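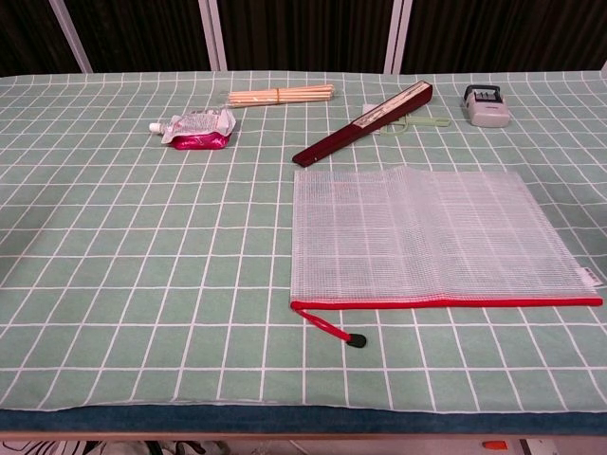
Hollus: frequently asked questions

What is Hollus, in one sentence?

Hollus is a method for teaching a robot to handle household objects by recording people doing ordinary things at a table, and then making the robot earn the right to try it.

Is this a product? Can I buy one?

No. It is a research method, some training code and a paper. People write to us asking for a price. We have considered inventing one.

Why do you record people? Isn't the robot supposed to learn from robots?

Robot time is slow and expensive, and it tends to end with somebody holding a screwdriver. A person with a chest camera can tidy a table all afternoon on one cup of coffee. The catch is that people have hands, and our robot has two fingers and no common sense. Most of the paper is about closing that gap. The rest is references.

How does the method work?

It has two stages. In the first, the model watches the human recordings and learns to predict where contact is going to happen: which part of an object gets touched, and from what side. It doesn't learn anything about fingers at this point. In the second stage we add a small number of robot demonstrations, 10 per task, and the model learns to turn those contact predictions into motion its own gripper can manage.

Tanvir Hettiarachchi wrote the first stage. Monique Poulain wrote the second and would like it known that hers is the part that has to obey physics.

Why the odd assortment of objects?

Because drawers are odd. A mesh zipper pouch, a folding fan, a date stamp, a bundle of chopsticks in a rubber band and a drink pouch with a screw cap have very little in common, and we like it that way. Flat things are hard to get under. Thin sticks want to become many separate problems. A drink pouch has whatever shape it feels like having. Early versions of Hollus were trained on blocks and cups, and became extremely good at blocks and cups.

Does the grid on the tablecloth do anything? Is it for calibration?

We get this one a lot. It's a tablecloth. The model gets no grid coordinates and isn't told how big the squares are. One reviewer suspected it was quietly using the lines as a ruler anyway, so we retested on a plain cloth. The scores dropped a little, less than they do when we change the lamp.

Can it see through the mesh pouch?

The camera can, a bit, and that's the trouble. The cloth's lines show faintly through the mesh, so a depth estimate may decide the pouch is simply more table. Predicting contact helps here. People reach for zippers and edges, and the model picks up that habit even when its idea of the surface is poor. We report mesh items separately in the results so that they can embarrass us on their own.

What does it still get wrong?

Overlap. When one object is tucked partly under another, Hollus likes to grab the one it can see best and drag the other along for the ride. It is also bad at deciding when to stop. If a pouch is slightly crumpled it will sometimes keep smoothing it, with what looks like real commitment.

How did it compare with the other methods?

We tested against 3 baselines: one trained on robot data only, one trained on human video only, and Mirow, our own previous method. Hollus beat the first two on every object group. It beat Mirow on soft and flat things and lost to it on rigid ones. We put that in the main table, after some discussion about the appendix.

What is Mahama?

The name of the recording set. It holds the human sessions and their contact labels. You can use it without Hollus, and several people have told us they prefer to.

What is Zurkthorpe?

The name of the evaluation protocol. It fixes the starting layouts, the time limit and what counts as a success. Nudging an object hopefully does not count. It used to, and our numbers were lovely.

Do I need the same gripper?

No, but you'll need to record new second-stage demonstrations for yours. Suction cups are untested. Someone asked about a soft hand with five fingers; we'd be curious to hear how it goes.

My training run gives a loss of zero. Is that good?

No. Check that your label folder isn't empty. This has happened to both authors.

When was this page last updated?

13/10/2021. The next release of the code is planned for January. We have left the year off on purpose.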